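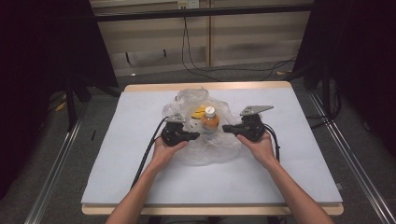

Bagging up a bottle so it doesn't leak all over everything

I've been packing drinks into bags for longer than I care to admit. School lunches first, then walking club, then the parcels I send to my aunt (she likes a particular squash and can't get it where she lives). In that time I've ruined one library book, two phone chargers and the lining of a really lovely rucksack. So this is how I do it now, with an ordinary clear plastic bag and a small bottle with a screw cap.

It takes a minute or two once you've got the hang of it. The first few goes will be slower and you'll probably swear at the bag.

What you need

A small plastic bottle with a screw cap. Orange drink is what I practise with, as you can spot a leak straight away.
A clear plastic bag, the thin crinkly sort. Mine are from a roll of 40 and I think the brand is Zeltell, but any will do so long as there aren't holes in it.
A sheet of kitchen roll.
An elastic band or a bag tie. Konitz do little paper-covered ties that I like, though I've used string plenty of times.
A flat, pale surface to work on.

About that last one. I used to do this on the kitchen worktop, which is dark and speckly, and I could never find the opening of the bag. A clear bag on a dark speckly worktop is more or less invisible! Then my neighbour Lamisi Ackah told me to put something white under it, and the difference is silly. A big sheet of paper is fine. A bit of foam board is nicer, and you can wipe it.

Step 1: Check the cap

Take the cap right off, wipe the threads on the bottle and the inside of the cap, and screw it back on. Go slowly for the first half turn. If it feels gritty or goes on at a slant, take it off and start again. Most of my leaks over the years were a cap on crooked and had nothing to do with the bag at all.

Then tip the bottle upside down over the sink and count to ten. Give it a gentle squeeze as well. If there's a bead of juice around the rim, sort it now.

Step 2: Wake the bag up

New bags off a roll are stuck to themselves. Rub the top edge between your finger and thumb until the two layers slide apart, then shake the whole thing open. If your fingers are very dry, dab them on a damp cloth first.

Don't try to smooth it flat afterwards. I did that for ages and it only makes the sides cling together again. A crumpled bag is easier to get into, so scrunch it up a bit and drop it in the middle of your sheet with the opening towards you.

Step 3: Get the bottle in

There are two ways of doing this and I switch between them.

The first is to lay the bag down, hold the top layer up with one hand and slide the bottle in on its side, base first. This is quick but the bag likes to travel along with the bottle, so you end up pushing the pair of them across the table.

The second is the one I'd start with. Roll the sides of the bag down like a sock until you've got a low, puffy ring. Stand the bottle in the middle of the ring, on the bottom of the bag, and let go. Now work from both sides at once, one hand left and one hand right, and draw the plastic up around the bottle a bit at a time. Keep your hands level with each other. If one side gets ahead, the bottle leans and then over it goes.

If you've got a label or a slip of paper to go in as well, put it in now, down the side of the bottle with the writing facing out. I use bright yellow for mine as it shows up well through the plastic, even when the bag is very wrinkly.

Step 4: Kitchen roll

Fold your sheet of kitchen roll into a strip and wrap it round the neck, just under the cap. It'll catch a small dribble before it gets anywhere. My friend Kazimiera Tomaszewski skips this and says I'm fussy. She also had a very sticky Monday in November, so make of that what you like.

Step 5: Air out, twist, tie

Put one hand round the bag at the bottle's shoulders and squeeze upwards so the air goes out of the top. Not all of it — a little bit of cushion is handy if the bottle's going in a parcel. Then twist the loose plastic above the cap, 3 full turns, fold the twist over on itself and put your band or tie round the lot.

Pick it up by the bottle, never by the twist.

A few things that go wrong

The bag splits at the bottom. Usually it's caught on a fingernail or a ring. Start again with a fresh one and keep the split one for apple cores.

The bottle keeps toppling. There's a fold of plastic bunched under it. Lift it, flatten the patch underneath with your thumb and put it back.

It's all fogged up inside. The bottle came out of the fridge and the damp has nowhere to go. Leave it out on the side for a while, dry it off and then bag it.

The tie won't stay put. Your twist is too loose. Undo it and go round again, pulling up gently as you turn.

If you're packing more than one, give each bottle its own bag. I know it seems wasteful, but they do wash. I turn mine inside out, rinse them and peg them on the airer, and I get several goes out of each.

Next time I'll do jars, which need a different sort of fold at the top.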